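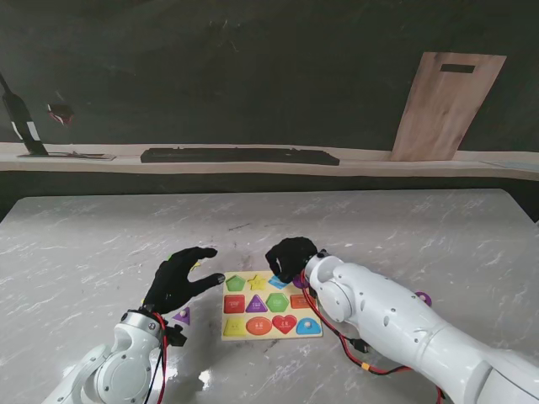
5.2 Does the wrist camera earn its place?

The Cavness controller was sold to us on the claim that a wrist view removes most of the grasping errors left by a fixed camera. We doubt this, at least for knobbed shape puzzles and for hands with five fingers. We trained two policies on the same 3000 demonstrations, one with the fixed view alone and one with the wrist view added, and ran each for 1000 trials on the Plorer arms. A trial counted as a success if the piece was lifted by its knob and seated in its recess with no second attempt.

The policy with the wrist view did better by 6 percentage points. The vendor's note promises a good deal more, and we are not sure that even this much comes from the camera. The two policies were trained nine days apart, and the finger tendons were retensioned in between. We did not repeat the first run afterward, and we should have.

There is also the question of what the wrist camera sees. Figure 4 gives a typical view. The black knit glove takes up the lower half, and much of what remains is furniture and room. The colored pieces sit high and to the right, and some are only partly in view. A policy fed such input may be learning the pose of its own fingers, which the joint encoders already report at far lower cost.

Figure 4. Wrist view with the fingers spread. The green pentagon and yellow star lie beyond the fingertips.
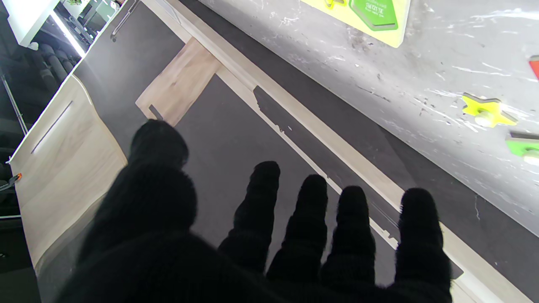
Géza Vida, commenting on a draft of this section, disagreed: the glove in view is useful, he wrote, as knit fabric shifts over the knuckles and the encoders know nothing of that. He would keep the camera and tilt it toward the fingertips.

That may be right, but it is an argument for a different mount, and the Sallham bracket we used allows no tilt. Until the comparison is rerun with the tendon tension held fixed, we treat the gain as unproven. The fixed view alone remains our default in Section 6, where the Maldonado grippers are tested on the same board.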